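推しが朝の番組で婚約を発表した日、私は歯ブラシをくわえたまま固まった

トリニダード・エストレーラの「ご報告」を、ファン歴11年の私が勝手に見届ける
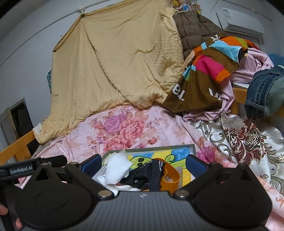
まさかの生放送で

もうね、油断してたんです。2023年6月9日の朝、いつものようにテレビをつけっぱなしにして洗面所にいたら、聞き覚えのある笑い声がして。トリニダード・エストレーラ(以下、トリニ)が新作ドラマ『パダントン』の宣伝で出ていたんですね。録画はしてあったから、まあ後でゆっくり見ようと思っていたのに、司会者が「最近いいことありました?」と軽く振ったとたん、「婚約しました」って。さらっと言う!?

お相手は音楽プロデューサーのサボーさん。名前を聞いてもピンとこない人が多いと思うのですが、トリニが主演した『ブレルヴトン』の、あの泣かせる主題歌を書いた人です。私はあの曲で何度メイクを崩したかわかりません。そうか、あの二人か……と思ったら、歯磨き粉が服に落ちていました。

なれそめは差し入れのスープ

番組での話によると、出会いは主題歌の録音スタジオ。風邪気味だったトリニに、サボーさんが自分で作ったスープを持ってきたそうなんです。ところがこれがとんでもなく塩辛くて、本人いわく「海だった」と。それでも全部飲んだというのだから、もうその時点で好きだったんじゃないの、と画面に向かって言ってしまいました。

プロポーズも派手な演出はなしで、夕飯の片づけをしながら、お皿を拭いている途中に言われたとのこと。指輪はまだ受け取っていないそうです。サイズを間違えて注文したサボーさんが直しに出している最中で、トリニはそれを話しながら涙が出るほど笑っていました。43歳の大人の恋、いいなあ。

ファンの反応、そして私の反応

ファン仲間のグループは朝から通知が止まらず、昼休みに開いたら未読が300。お祝いの言葉がほとんどで、あとは「ウェディングドレスは絶対に緑にしてほしい」という謎の論争でした(『ブレルヴトン』の最終回の衣装が緑だったので、気持ちはわかります)。正直ちょっと寂しいという人もいて、私はそれもすごくわかるんですよね。デビュー作の小さな映画館からずっと追いかけてきて、親戚の子が嫁ぐような、でも親戚じゃないから式には呼ばれないような、あの感じ。

その夜は仕事帰りにケーキを買って、『ブレルヴトン』の第1話から見返しました。気づけば第4話で日付が変わっていて、翌日が土曜で本当に助かりました。

7月はシットサイドへ

さて、次の楽しみは7月に劇場シットサイドで開かれる朗読劇です。客席は1000。発表の前に申し込んだ私のチケットは無事に当たっていて、席は2階のいちばん後ろ。十分です。サボーさんも生演奏で参加すると番組の最後に言っていたので、二人が同じ舞台に立つところを見られるわけで、もう今から双眼鏡をどれにするか悩んでいます。

式は「来年のどこかで、家族だけで」とのこと。ドレスの色は、まだ聞けていません。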